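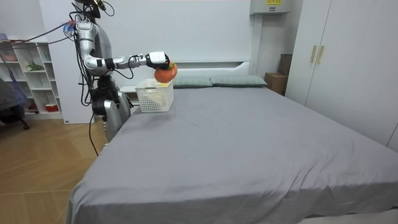
Plondunell transmitter site and studio — quarterly safety check
Station: Clirside local TV
Checked by: Zainab Ibrahim
Month: February

1. Mast and guy wires
Pass. Light rust on two anchor bolts, no worse than last quarter. Repaint in spring.

2. Perimeter fence and warning signs
Action. Padlock on the north gate is stiff and the RF hazard sign beside it has faded. New sign on order from Halonen.

3. Transmitter hall
Pass. Intake filters changed. Room was at 41 per cent humidity at 7 am. Door interlock cut the power as it should.

4. Standby generator
Pass with comment. Started first time and carried full load for 40 minutes. Fuel at 2,000 litres. The log sheet had no entries for January — please fill it in even when the test is routine.

5. Studio lighting grid
Action. All 233 lamps and fittings checked for safety bonds. Three bonds missing above the news desk. Those fittings are switched off and taped until replaced.

6. Cables and floor
Action. Camera 2 cable crosses the fire exit route again. Needs a proper ramp.

7. Extinguishers
Pass. Lemiso serviced all of them, tags in date.

8. First aid box, gallery
Fail. Eye wash out of date, no burn dressings. Restock this week.

Items 5 and 8 to be closed before the next live programme. The rest can wait for the March visit.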